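Robots can clear a table now, sort of, if you give them all afternoon

I spent most of an afternoon in November at Sorkside, the shared workshop building out past the rail yard, watching machines try to do the kind of stuff I do half asleep while the coffee brews. Two outfits had their doors open to anybody who wanted to look. Nonel is working on kitchen chores, and Bosman (one floor down, much louder) is after the shop-floor market: stocking, sorting returns, putting things back where customers didn't. I went in hoping somebody would finally promise me a machine that unloads the dishwasher. I came home and unloaded the dishwasher.

But let me tell you, I had a great time! And I think the answer to "can they do chores yet" is a little more interesting than the plain no I was expecting.

Nonel's pitch is tidying. You leave things lying around on a table, and the machine puts each one where it belongs. Fruit in with the fruit, pens in with the pens. If you have kids you already know this is half of running a house. The team has been at it for just over a year and they were refreshingly open about the bad days, including one run in the spring when the arm got hold of a tomato and squeezed. They have a name for that in the office but I can't print it.

What makes it hard, they told me, is that everything wants a different kind of grab. Something round will roll if you bump it. A pepper is light and has a skinny end and a fat end, and it matters which one you go for. A pear bruises. Put three or four of those on one table and you've got three or four separate problems, and that's before anybody moves the lamp and changes the shadows.
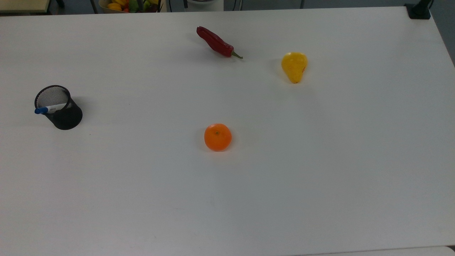
They ran 79 pickups while the doors were open and missed 13 of them, with a tally going on a whiteboard by the coffee machine where we could all see it. I liked that. Most of the misses were small ones, where the arm reached down, closed on nothing and went back up looking (I swear) a bit embarrassed. A couple of times it got the thing fine and then let go too early. The folks from Nonel just reset and went again, and the crowd started clapping for the good ones, me included.

Now for the speed. It's slow. I timed one pickup at 61 seconds from start to drop, and that was for a single piece of fruit. My seven-year-old could do a whole table in that time, if you could get my seven-year-old to do it, and I guess there's your business model right there.

Downstairs at Bosman things moved quicker, mostly because the job is simpler. Their machine deals with boxes, and boxes are nice and square and don't care how hard you hold them. It took packs from a cart and set them on a shelf with the labels facing out, over and over, and I only saw it get one backward. Where it came unstuck was a bag of rice somebody had slipped in with the boxes. The bag sagged, the arm stopped, a light went on and a guy in a fleece walked over and moved it by hand. He'd clearly done that a lot.

A store worker standing next to me said she'd take one tomorrow for the pet food aisle and nowhere else, because the big sacks are murder on her back. Then she found out about the sacks-and-bags situation and laughed pretty hard.

So what would one of these cost you? Nonel won't talk price for a home version and says it isn't close to having one. What they do sell is a small tabletop kit for schools and hobby types, at $1,490, and it comes with no promise at all that it'll tidy anything. Bosman rents its shelf machine by the month and wouldn't give me a figure, but they did say their first trial, at a Vultton store, starts after the holidays. It'll run at night with the doors locked and one employee on hand for the bags of rice.

I'll be honest, I'd kind of love to have the Nonel one at home even at this stage. I'd set it going on the kitchen table when I leave for work and see how far it had gotten by dinner. I asked if they needed a test family. They wrote my email down on the back of a flyer, so I'm waiting to hear.

Both teams plan to open up again in the spring, same building, free to get in. Parking is on the rail yard side, and go early if you want to see the kitchen one, because the room is tiny and people don't leave.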